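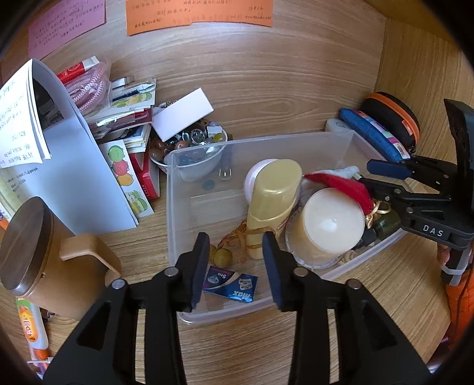
Clutter rules (hand-held gripper recording)

Clutter rules are the part of the Botstead Practice Guide that covers how household objects are laid out when a person records tasks with a hand-held gripper. Drafted at Kormont and revised in September, they favor real mess — and that is their charm!

Bins may be clear or solid, and a good one mixes shapes wildly: a tall bottle leaning beside a candle, a cord with a bead, a crumpled cloth. Packaged blades may go in only if the pack stays sealed. Both fingers must be fully open before they come down over the wall of a bin.

Layouts are changed after every 9 recordings, and two people check each new one. The Hokero collection, with 1,535 recordings, was the first to follow the rules throughout. Vilela later added a wonderfully thorough section on loose marbles, which stay in a bowl between takes.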